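Ticket 252: hot water keeps cutting out on the Hilleo boiler
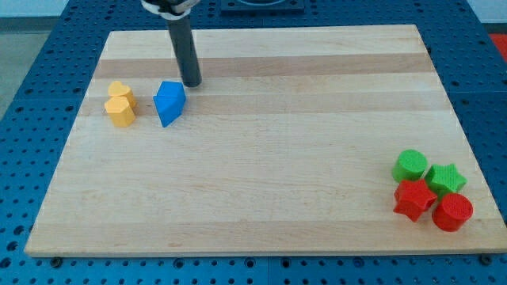 Grisport, November

Right, I'm writing this up properly because I've now explained it to two different people on the phone and I'd like it all in one place. I'm Obed Bonsu, I rent the workshop unit and the little flat over it, and the boiler is a Hilleo combi with the Zenorus wall thermostat.

What it does: heating is fine. Hot water is fine for a bit, then goes stone cold in the middle of a shower, then comes back as if nothing happened. Setting is 60 on the hot water dial and I haven't touched that since I moved in.

First go. Turned it off at the wall, made a tea, turned it back on. Lovely hot water all evening (I was very pleased with myself). Cold again by breakfast.

Second go. Checked the pressure. It was low, so I topped it up with the filling loop until the needle sat in the green. No change to the hot water at all, though the radiator on the landing has stopped gurgling, so that's a bonus!

Third go. Your colleague suggested the thermostat batteries. Swapped them. The Zenorus then forgot the time, the schedule and, I think, which country it was in. Took me ages to put back. Hot water still cutting out.

After that I got a bit more organised and ran the kitchen tap with my phone timer going. It ran hot for 17 minutes with the tap only half open and never missed a beat. Opened it right up and it went cold in 3. Did it again after lunch, same sort of thing. So it seems to mind how fast the water's going through, which I wouldn't have guessed.

The display shows no fault code while it's happening. The little flame symbol goes out, the fan carries on for a bit, then it has another think and lights again.

Rang Antwi, who fitted it for the last tenant, and they reckon either the flow sensor or scale in the plate heat exchanger. The water here is very hard, my kettle looks like a cave. They can't come out under your warranty unless you approve the visit first, hence the ticket.

So can you please approve it, and tell me if they should bring a flow sensor with them? Mornings before ten are best, I've got the saw running after that and won't hear the door.

Update, 4.40pm: someone rang back and asked me to turn the dial down a notch and try the shower. Did that. Still went cold, with shampoo in. Please leave this one open.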